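Sorting a Play Kitchen: Report on Our Storage Project

Hatice Sezer, Güven Güneş and Fadime Coşkun
Submitted February 23, 2018

Background

Our group was asked to find an everyday storage problem and suggest a fix for it. We picked the play kitchen corner at the Paredes after-school room, where Fadime helps out. The toys there all go into one deep bin at the end of the day. Children who want a plate or a piece of fruit usually tip the whole bin onto the floor. Cleaning up takes the staff a long time, and small pieces end up under the shelves.

What we did

First we looked at what was in the bin. There were 164 pieces, and we laid them out on tables in batches to make sorting easier. Güven wrote each piece on a list and Hatice measured the larger ones. We then tried two ways of grouping them.

The first way was by material and color. It looked neat, but the children did not use it. They asked for things by what they do in a kitchen, so a yellow banana and a yellow cup in the same box made no sense to them.

The second way was by use: food, dishes, tools for cooking, and appliances. We used shallow trays 35 cm wide for the food and dishes, because a child can see everything in them without digging. Colanders and pans went on a low shelf — they waste too much space in a tray. Toaster ovens and other heavy pieces stayed at the bottom.

Results

We timed cleanup before and after the change. With the single bin it took 900 seconds on the day we measured. With the trays it took less than half of that, although we only timed it once and there were fewer children in the room. Muammer Eren, our teacher, pointed out that one timing is weak evidence. We agree, and we plan to repeat it in March.

Some pieces were hard to place. We argued over the ketchup bottle, which is food but is too tall to lie in a tray with fruit slices. It went with the dishes in the end. Cups also caused trouble. They stack well, but the younger children pull the stack apart and leave it.

Pieces from the food, dishes and appliances groups, with a colander

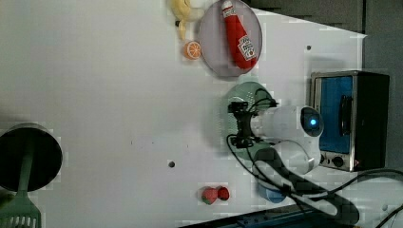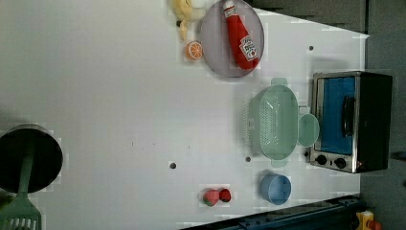
Should the small fruit pieces have a tray of their own?
We think they should, as long as the tray has a lip high enough to stop them from rolling out. Pieces this small get lost first when they share a tray with plates.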